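Lettings and sales negotiator wanted, new build flats
Wasevis Homes, Pawłowska site office 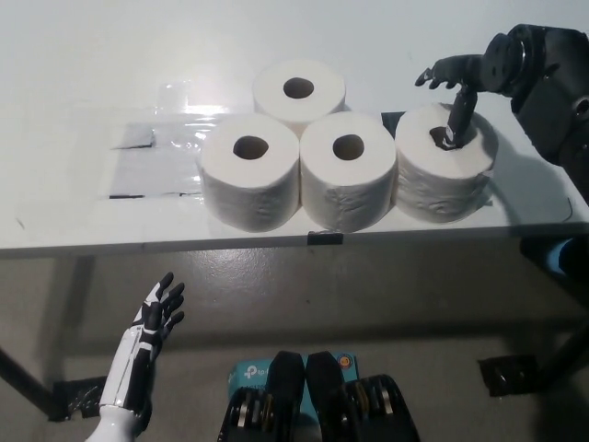

The job
We've got 70 flats going up on the Pawłowska plot, first block nearly done, and need one more person in the site office. Mix of sales and lettings, more sales to begin with. You'd be showing people round, answering the phone, chasing solicitors, keeping the viewing diary straight. Reports to Krystyna Kołodziej.

Full time, 3 month trial then permanent if we both like it. Start as soon as you can, and no later than November when the second block opens.

What you'll be doing
Viewings, lots of them. Up and down stairs until the lifts are signed off.
Ringing back everyone who fills in the web form, same day please. There are 187 on the waiting list and some have heard nothing from us yet.
Reservation forms and ID checks. Deposits go through Hubert in accounts, you don't handle money.
Snagging visits with buyers before they get keys. You write it up, the site team fixes it.
Keeping the show flat tidy and the brochures topped up.
Weekend cover, every other one, day off in the week to make up for it.

What we need
Some time in an estate agent's, lettings office or similar. If you've sold something else and sold it well, write anyway.
Clear writing. Buyers get a lot of emails from us and they do read them.
Driving licence, as the lettings side has a few older flats across town.
Polish is handy, not a must. English is.
Happy in a hard hat when its needed.

Pay and so on
Basic plus commission on each completed sale, paid the month after completion. Figures sent with the application form. Parking on site, phone supplied, boots supplied (tell us your size). 17 days holiday for the rest of this year if you start by the end of the trial intake, pro rata if later.

How to apply
CV and a few lines on why you want it, to Maja Sikora at the site office, by post or dropped in. No long cover letters. Put "negotiator" on the envelope or it ends up with the contractors post.

Interviews are with Krystyna and Dalibor Tichý, half an hour, then a walk round the show flat where you pretend we're the buyers. Wear flat shoes.

No agencies please, we have had plenty of calls allready.

Posted June 16, 2025. Ad stays up until the job is filled.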